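Imora Versuchsplatz - Einrichtungshandbuch
Abschnitt 4: Aufbau und Start einer Versuchsreihe

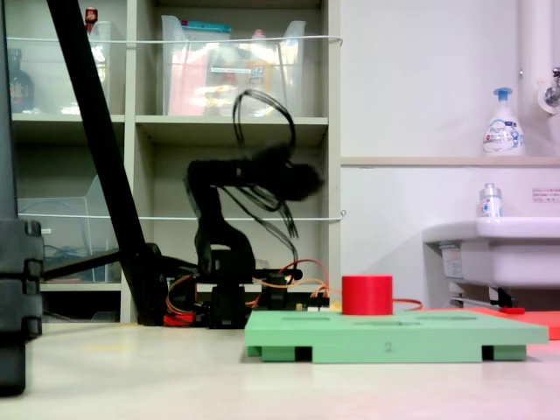 Abb. 4-1: Roboterarm in Bewegung, rechts daneben das grüne Vertiefungsbrett mit rotem Zylinder.

4.1 Zweck
Die Versuchsreihe erfasst, wie zuverlässig ein gelerntes Greifverfahren einen Zylinder zwischen den Vertiefungen eines Bretts umsetzt. Ausgewertet werden Erfolgsquote und Dauer je Durchlauf. Als Vergleichsbasis dient der Datensatz Sturnadden mit 1083 aufgezeichneten Durchläufen.

4.2 Aufbau
1. Sockel des Arms auf ebenem Boden ausrichten und gegen Verrutschen sichern.
2. Vertiefungsbrett im Arbeitsbereich ablegen. Die Kennziffer auf der Vorderkante ist in das Protokoll zu übernehmen.
3. Zylinder aufrecht auf das Brett stellen.
4. Kabel am Greifer so führen, dass sie in allen Endlagen Spiel haben.
5. Steuerrechner einschalten und die Konfiguration "Lavthorpe" laden.

VORSICHT: Während der Bewegung darf sich keine Person im Schwenkbereich aufhalten. Der Not-Halt muss vom Bedienplatz aus jederzeit erreichbar sein.

4.3 Referenzfahrt
1. Arm in die Grundstellung fahren.
2. Referenzfahrt auslösen und den Abschluss abwarten. Die zulässige Höchstdauer beträgt 120 Sekunden.
3. Bei Überschreitung erscheint die Meldung 102. In diesem Fall Antriebe abschalten, Steckverbindungen prüfen und die Referenzfahrt wiederholen.

4.4 Aufzeichnung
1. Laufnummer vergeben und Aufzeichnung starten.
2. Je Brettposition 16 Durchläufe ausführen. Fehlgriffe bleiben im Datensatz und werden als solche gekennzeichnet.
3. Das Brett erst nach Abschluss der Serie versetzen.

Hinweis: Ein Durchlauf gilt als erfolgreich, wenn der Zylinder nach dem Loslassen aufrecht in der Zielvertiefung steht. Steht er schräg auf dem Rand, ist der Durchlauf als Teilerfolg zu werten - auch dann, wenn er später von selbst nachrutscht.

Die Auswertung nach dem Meijer-Schema ist in Abschnitt 5 beschrieben.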